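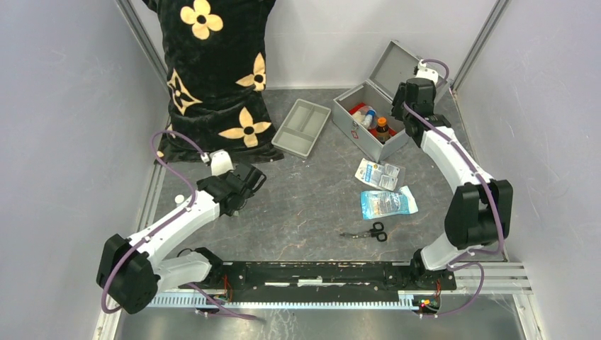
Blanket, tray, first aid box. The whole kit, before I started asking rude questions about it.

**1/** A thread about home first aid boxes, and why I don't trust mine, or yours either. It's long. Mute me now if you like.

**2/** Background: Desta Wubshet at work passed around a checklist called "The Nindari Home Kit." It has 194 items. I read it twice to make sure the number wasn't a typo. A small hospital could open with that list.

**3/** I don't think anyone in a normal apartment needs 194 items to deal with a cut thumb. I do think most of us own a box we haven't looked into for years and feel safe because it has a lid and a latch. I was one of those people until 15th September.

**4/** So out came the gray metal box. I'll give metal boxes this much: they stay shut in a closet. Past that, I'm not sure what I'm paying for. Grakinside sells one for 300 birr more than the plain toolbox on the next shelf. Same hinge, same latch, as far as I could tell standing in the aisle.

**5/** Two bottles in mine, a small white one with a blue cap and a dark brown one with an orange cap. Ask me yesterday what was in the brown one and I'd have said "the stuff for cuts" with total confidence. Ask me the date on it and I'd have changed the subject.

**6/** This is my main complaint about kits. Everybody talks about what to put in. Hardly anyone talks about dates. A bottle that's past its date takes up the same room as a good one and makes you feel just as prepared.

**7/** Rekha Saxena replied to an earlier post to say dates are "mostly a marketing thing." Maybe for some products. I'm not going to guess which, and I don't think she should either. Pharmacists will tell you for free. Go bother one.

**8/** Next: the packets. I keep the sealed ones flat and out where I can read them while I sort. If a packet is torn, or the seal has lifted, it goes. I don't care how clean the inside looks. "Looks clean" is not something I can check at my kitchen counter.

**9/** Crumpled plastic at the bottom of the box gets pulled out and opened up every time. I've thrown away a full roll of tape before by assuming it was an empty wrapper. I've also saved an empty wrapper for two years. Neither makes me look good.

**10/** The tray. I was told by several organized people that a tray with compartments would change my life. It's a shallow gray plastic tray. It has two long narrow bits and one wide bit. My life is the same.

**11/** Fine, one point in its favor. Long thin things (tweezers, scissors, a thermometer) do sit better in a long thin slot than loose in a box. But you could do this with the lid of a shoebox, and Stirna wants 675 for a set of these. I got mine secondhand from Eyerusalem Wolde, who had also been promised a new life.

**12/** Now the blanket, which caused more argument than everything else put together. The Nindari list wants a foil one. I have a black plush one with cream-yellow flowers all over it and I'm keeping it.

**13/** The case for foil: it packs down tiny. True, and if you hike, listen to the hikers. The case for plush: someone who feels faint on my couch would like to be warm under something that doesn't crackle. I have never once needed a blanket that fits in a pocket in my own living room.

**14/** The case against plush, to be fair to the other side: it won't go in the box, it collects lint, and you can't keep it next to open dressings. So it lives folded on the shelf above. Gebremedhin Woldegiorgis says that means it isn't part of the kit. I say the shelf is part of the kit. We've stopped discussing it.

**15/** What I'd tell a friend, for what it's worth. Take everything out. Read every label with your glasses on. Get rid of whatever you can't identify, and ask the pharmacy how, don't pour it down the sink. Put back what you know how to use.

**16/** That last bit cut my own kit down a lot. I owned things I'd need a video to operate. If I'm bleeding I am not watching a video.

**17/** Several of you have asked for my list. I don't have one, I'm suspicious of lists, see post 2. Etenesh Seyoum teaches an evening first aid class and she spends the first 5 minutes making people open their own boxes. I'd trust that over anything with a download button.

**18/** Next class is in March. I've signed up. I'm bringing the box, and the blanket too if she'll let me.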